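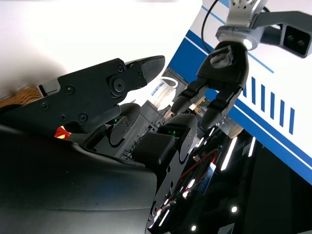

Bench notes, Jul 29, 2025: apple and ribbon

Hamper trial for the Pormont order. The plan on paper is one apple, one ribbon, one bow, done before lunch. The plan on paper was written by me, so no surprises there.

Ribbon is the red satin, glossy side out. Satin has no interest in friction and neither does apple skin, so every knot I tie has the working life of a snowflake. Sille Briem suggests going round twice under the fruit and crossing at the base like a parcel. Tried it dry on a tennis ball, held fine. Tennis balls are furry. Noted.

Lot 246 of the apples. Mostly red going to yellow-orange on one shoulder, fine pale speckles, a scruffy bit round the stem. This one has a yellowish-brown patch up on the shoulder as well, maybe a bruise, maybe just weather.

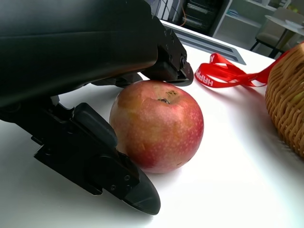
I'd put the bow over the patch and say nothing, but the client wants bows centred on the stem. Asked Limivberg for a grosgrain sample in the same colour. They have it in rolls of 140 metres and would love to sell me one.

Also: red on red. Against the white table both look terrific, but together the ribbon loses its edges a bit. Cream would read better. The order form says red, initialled, page 2.

To do: cut ends on the diagonal, try a dot of wax under the knot, hide the good scissors. Eat lot 246 if it comes to that.

Last updated: July, rev. 1004
This site uses cookies to remember your preferences. Accept | Manage settings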